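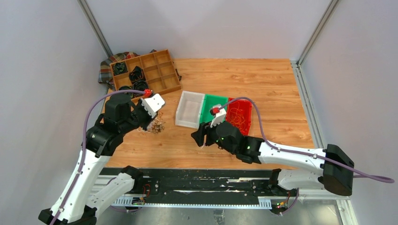
Numéro 8, page 40

Jorno, jeu de données de réglages pour contrôleurs MIDI
Lisez-moi

Bon, je me lance ! Jorno rassemble les affectations que j'utilise avec mes contrôleurs depuis que je mixe sérieusement (avant, je faisais tout à la souris, ne me jugez pas). On y trouve 300 fichiers, un par projet, au format texte, avec le numéro de canal, le numéro de CC et la plage de valeurs.

Contenu
mixage/ : volumes, panoramiques, départs d'effets
synthes/ : surtout le Fullura, mon préféré, j'y ai passé des soirées entières
divers/ : ce que je n'ai pas su ranger

Installation
Copiez le dossier dans les scripts de Negi, relancez le logiciel, puis choisissez Jorno dans la liste des surfaces. Il faut Negi version 2, les fichiers ne s'ouvrent pas dans la première.

Problèmes connus
Les encodeurs du Drordale envoient des valeurs relatives, et là c'est un peu la pagaille : le filtre saute d'un coup au maximum. Passez-les en mode absolu dans l'utilitaire du fabricant. Les boutons mute restent parfois allumés, je cherche encore.

Licence
Usage libre, même commercial. Si vous corrigez un fichier, envoyez-le-moi, je l'ajouterai à la version de septembre !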